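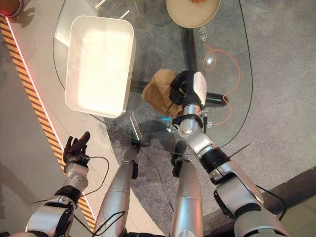
Nobuhle Cele

Back from the Taston open day, quick writeup before I forget it all. Queue was silly, 200 through the door before lunch apparently. Main thing was the humanoid at the glass table. Tray on one side, plate up at the far end, paper bag. Picture is off its own head camera, they had that up on the big screen next to it. Right hand has the bag, left hand not doing much, palm up. Writing on the glass is 电源, power, bit of an odd thing to have where you'd put your dinner lol

Worth going if you're near. Coffee dreadful. Ask away, I've got til half two then I'm off out.

prusik_fan

Was it driving itself or was there someone in a back room with goggles on? That's all I ever want to know with these and they never say.

Nobuhle Cele

Asked that. The woman on the stand (Rūta Mets, think she runs the demos) said the paper bag bit was on its own and the talking to visitors bit was a person. Didn't get to see behind the curtain so take it as you like.

EugeniuszK

I was there in the afternoon slot. Not as impressed sorry. It is a bag on a table. We've had arms doing that at work for years, faster, and they don't need legs to do it. Took an age over every move and they had a bloke stood by the stop button the entire time.

Nobuhle Cele

Bags are hard though?? A box is the same shape every time. That bag was all crumpled and it had its fingers over the top of one side, not squashed flat or anything. Your arms at work pick up the same part all day.

EugeniuszK

Same part all day is what pays for them. Suction cup, 4 seconds, done. Show me the legs doing something and I'll come round.

Sigita K

Agree with both of you a bit. Fingers on a soft bag is proper hard, I did two years on grippers and paper was the one we hated. You grip lightly and it slides, grip harder and it's a ball. But Eugeniusz is right that one demo says nothing about how often it fails. Did anyone keep a tally? I'd want to see fifty goes in a row with a different bag each time.

Nobuhle Cele

Didn't count. Saw it drop one and the next go was fine. Kids cheered the drop more.

helju_u

What's a glass table for? Seems a daft choice. Depth cameras hate glass, they see straight through to the floor, and you've got carpet and the black table base both showing through there, and an orange cable looping over the right side. Plus a shiny spot from the lights. If I wanted it to look good I'd have put a cloth on it.

Sigita K

Maybe that's the point – if it copes with glass it copes with most things. Or they had a glass table.

helju_u

Second one, my money.

prusik_fan

Loose wires hanging off the left arm too. Would not pass our safety chap. At least there's the yellow and black stripe on the floor to keep people back.

EugeniuszK

Stripe had a red light line along it as well. A toddler went over it while I was there and everything stopped dead, give them credit for that. Took ages to get going again mind.

Nobuhle Cele

Ha missed that one. Same thing with a pushchair in the morning, staff were quick.

Anyone know if Jaltier are doing theirs this year? Last one was February and they let you have a go on the arm yourself, which I'd honestly rather do than stand behind a line.

helju_u

Jaltier is on, their page says 59 places per session and you have to book. Went up last night. Parking is round the back by the Hamdy unit, don't use the front, I got a ticket.

prusik_fan

Booked, ta. Confirmation number is 873 so either that's a lot of sessions or they don't start from one.

Sigita K

Got the ten o'clock. Bringing my own paper bags, will ask nicely if it can try one.

EugeniuszK

Fine, I'll come. Someone save me a space at the back. Still think it's a bag on a table.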